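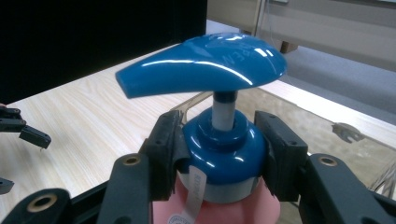
Pads closed on the collar of the pink bottle, blue pump on top.

Blog > Gadgets > Bench Robots

So I've had the Zunum hand-held gripper kit on my desk since January and people keep emailing me to ask if it's worth the money. Short version: mostly yes, with some grumbling. Long version, keep reading!

If you haven't run into it, Zunum is the demonstration kit from Orkomton. You hold the gripper yourself and do the chore by hand, the camera on it records, and then you send the recordings off and get back something your robot arm can try to copy. I paid $311 for the basic kit, and that price includes 48 hours of processing on their end. I thought that would last forever. It did not last forever (I redid a lot of takes, my fault).

The finger pads are my favorite part. I was ready to hate them because the pads on my old Dong kit were hard and slippery, and I dropped everything short of a tennis ball. These have a bit of give. A pump bottle is a pretty mean test, with all those round shiny shoulders, and I've found that going in on the collar from both sides works way better for me than squeezing the bottle lower down. Grab too high and you end up pushing on the stem, and then you get soap where you don't want soap. Ask me about my keyboard.

Now the grumbling. The manual is 2 pages long and one of them is the warranty. Swapping pads means tiny screws, and if you drop one on carpet, good luck, it lives there now. My wrist gets tired too, so I stop after three or four takes and go make coffee. Severyn Sydorenko, who got me into all this back in Rurdale, straps his forearm to a foam block and swears by it. I tried it once and felt ridiculous, but my takes did look smoother, so maybe he's onto something.

Support has been good! I wrote in about the camera losing its settings every time I unplugged it, and Zeyu Cheng from Orkomton wrote back the same evening with a fix that took me 3 minutes. I've waited longer than that for a pizza place to pick up the phone.

Would I buy it again? Yep, but I'd get the spare pads in the same order, because shipping them separately cost me almost as much as the pads did. Next up I want to try jar lids, so if you've got a trick for those please leave it in the comments.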